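# Automation at the Kustetti trim works

The **Kustetti trim works** is a cut-and-sort shop in Nondonton that prepares fleece pieces for makers of linings, slippers and soft toys. One of its sorting tables is worked by a robot arm with a two-fingered gripper. The arm handles fabric pieces at a light-topped table and is run on the day shift beside the hand sorters. Its use has changed how jobs are divided, how errors are logged and how long people spend standing at the tables.
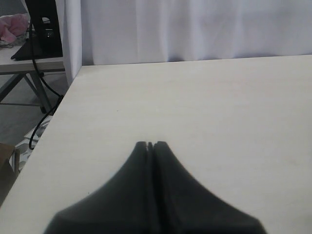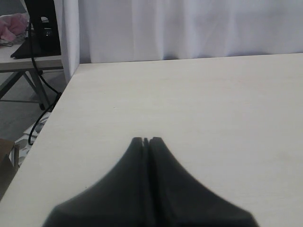
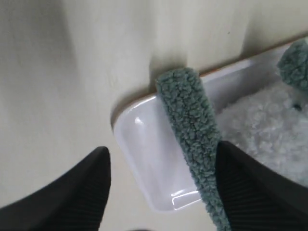
Shahzad Bugti has argued that the gripper took over the dullest part of the job and left the hardest part where it was. In his account, picking up a piece of fleece was never what tired people out; deciding whether the piece was good enough to ship was, and that decision is still made by hand and eye at the end of the line.

## Background

Before the arm was brought in, sorting was done entirely by hand. Cut pieces came to the tables mixed by color and shape, and sorters separated them, shook out loose fiber and stacked them for packing. A sorter worked the same table for a full shift. The works considered a vacuum pickup first, but pile fabric lets air through and the suction heads dropped too many pieces. A two-fingered gripper was chosen because it can pinch a strip across its width.

The software that plans the grasps is called Elitz. It was set up on site over 3 weeks, ending in April.

## Operation

Elitz takes its view of the work from a camera mounted near the gripper. A cycle consists of an approach, a grasp, a lift and a release. Between cycles the fingers are held closed to keep fiber out of the joint. For a long strip, the fingers open to either side of the fabric before closing.

Soft goods are hard to grasp for several reasons:

- A piece has no fixed shape and lies differently each time it is put down.
- Curly pile hides the true edge of the cut.
- Two pieces of the same color in contact can be read as one.
- Fiber builds up on the finger surfaces and reduces grip.

A grasp that fails is tried again up to 4 times. After that the arm stops and signals the operator, who moves the piece by hand and restarts the cycle. The signal is a lamp; a buzzer was fitted at first and disconnected after complaints from the next table.

In the first full month of operation the log recorded 3758 completed picks. The log does not separate picks by fabric type, so it cannot be used to compare strips with thicker pieces.

## Effects on staff

No positions were cut when the arm was installed. Two hand-sorting posts were rewritten as operator posts, with duties that include loading, clearing failed grasps, cleaning the fingers and keeping the log. Operators are paid at the higher inspection rate. This was agreed only after the arm had been in use for some weeks, and the delay was the main source of complaint during the change.

Physical strain has changed in kind. Operators bend and reach less than sorters did, but they report more eye fatigue. Waiting is also a factor. The arm is slower than a practiced sorter on mixed pieces, and an operator may have little to do until the lamp comes on. The works now rotates operators to the inspection bench every 50 minutes.

Training takes a day and a half. Ashley Wainwright wrote the operator sheet, which fits on one page and is kept at the table. It covers restart, the emergency stop and finger cleaning. Changes to the grasp settings are left to the shift lead and are made on Friday, after the last batch.

## Limits

The arm does not inspect. It cannot detect a thin patch in the pile or a cut that has gone off the grain, and defective pieces pass through it in the same way as sound ones. Inspection was briefly moved ahead of the arm to catch them sooner, then moved back because the pieces were being handled twice.

Small offcuts are still sorted by hand. A second arm, proposed for the Demirtaş lining contract, has not been ordered.

## See also

- Grasp planning for soft materials
- Job rotation
- Pile fabric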